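2025-03-17
Bench notes, gripper kit review (Swai hand-held kit, on loan from Dondine)

Good long session with the Swai kit, and I'm writing it up while my wrists still remember it. The task was bed clearing: wrappers, tissues, plastic bags, all the soft annoying stuff, off a bedspread and into a round bin on the floor. Hisbridge wants our opinion before they commit to 9 kits for August, so I tried to be fair and also a bit mean to it. The blue pads are the best part of the whole thing, I have to say. Thin crinkly plastic was what beat us with the old Brestholm fingers, so that's what I was most curious about.

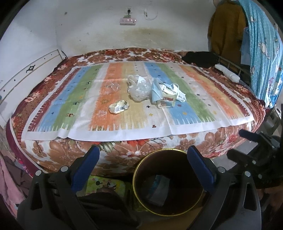
Does the kit need recalibrating every time you swap the finger pads?
Only if the finger itself comes off. Changing just the pad is fine, but run the open-and-close check once before you record anything.

Other bits, in no order. The linkage felt stiff for the first 7 grabs and then loosened up nicely (I'd still put a drop of oil on it). The manual says the pads are good for 1,000 grips, and I'd love to know on what, because a loose striped bed sheet is a lot less kind than a cardboard box! The sync tool is slow but it did finish, 1,796 clips in all, and none of them came up corrupt. I'd like a softer handle, and I've written to Dondine to ask if one exists.
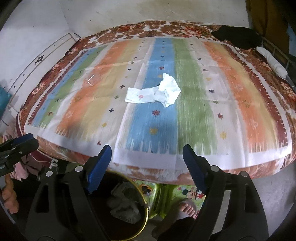

Crumpled white piece on the striped cover, jaws open.

Still to do: weigh the kit with the battery in, and try the spare pads on the slick wrappers.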